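Ice, cables and the drinks robot

July 16, 2019

I've been promising a proper update on the drinks project since April, and I keep not writing it because every evening I could be typing I'm at the workshop instead. So tonight I came home early, made beans on toast and sat down. Let's go!

For anyone new: I share a unit with a handful of other people who build things, and for the last few months Lindiwe Mahlangu and I have been trying to get a pair of robot arms to make a simple drink. We call the whole thing Temba. The name was Lindiwe's and I liked it straight away, which saved us a week of arguing. The software that tells the arms what to do is called Fliveo, and that's mostly mine, so when something odd happens you know who to blame.

The plan is modest. Ice goes in the glass, a measure goes in after it, and the glass stays upright throughout. A person can do that half asleep. Getting two arms to do it has eaten every weekend I own, and I've loved nearly all of them.

When I last wrote, we had one arm that could pick up a wooden block and put it down again slightly to the left of where I wanted it. We've since got both arms talking to the same program, which was a bigger job than I thought. My first version let each arm plan its own route with no idea the other one existed. You can guess how that went. There was a clonk, a lot of shouting, and a scratch on one elbow joint that I still feel guilty about. Now each arm has to claim a piece of the table before it moves into it, and the other has to wait its turn. It's slow, but I haven't heard a clonk in weeks.

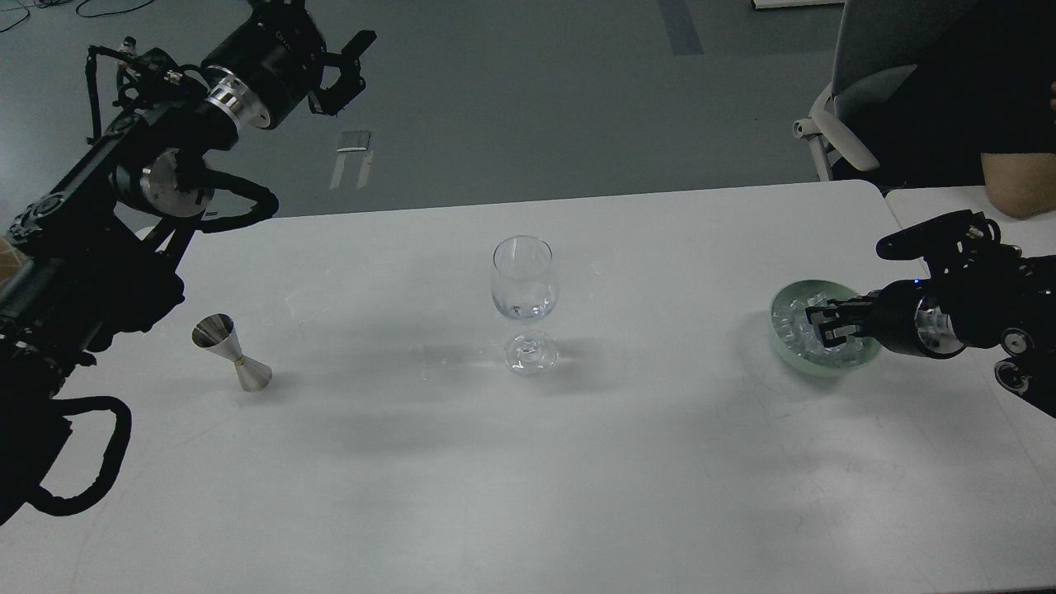

Ice has been my obsession this month. I'd assumed the glass would be the hard bit, being thin and see-through and easy to knock over, but ice is so much worse. It slides, it sticks to its neighbours, and it changes shape while you're thinking about it. We began with a tall tub and the fingers kept catching on the sides, so we've moved to a shallow bowl, heaped until the cubes stand a little above the rim, and the gripper can push straight down into the pile. I've stopped trying to pick out one particular cube as well. The arm goes in, closes on whatever it finds, and we deal with the result. I wrote 152 lines of code for choosing the best cube and deleted the lot on a Sunday afternoon. I can't say I miss them.

The measuring side is coming along more slowly. We're using a steel jigger, the hourglass sort, and it's a lovely object to hold if you have a thumb. Gripper fingers are flat and stiff, so they want to pinch at the waist, and then any small error in the wrist becomes a big tilt at the top. Lindiwe has been cutting little pads from rubber sheet to give the fingers more to hold on with. The third set is the best so far. The second set smelt so strongly that we left them outside.

And then cables! I could write a whole post about cables (I probably will). Leave too little slack and the wrist pulls itself up short halfway through a turn. Leave too much and you get a big loop with ambitions of its own, sweeping about over the table. We tie them down at the joints, run every joint to both ends of its travel by hand, and then go and fix whatever snagged. Mercy Lema, who has the bench next to ours and builds synths, taught me to leave the ties loose until the very end. I must have snipped and binned 100 of the things before taking her advice.

I've also started keeping a proper log. Every attempt gets a line: what we asked for, what the arms did, and a word or two on how it went. We reached 2,418 lines last night. Plenty of them just say "missed", and there's a run of eleven in a row that say "missed (my fault)", from the evening I typed a minus sign in the wrong place. Still, reading back through it is a real treat, as you can see the good entries bunching up towards the end.

Next job is pouring. Lindiwe wants to practise with rice first so we aren't mopping all night, and I want to go straight to water. We'll do rice. I've got a kilo of it in my bag already.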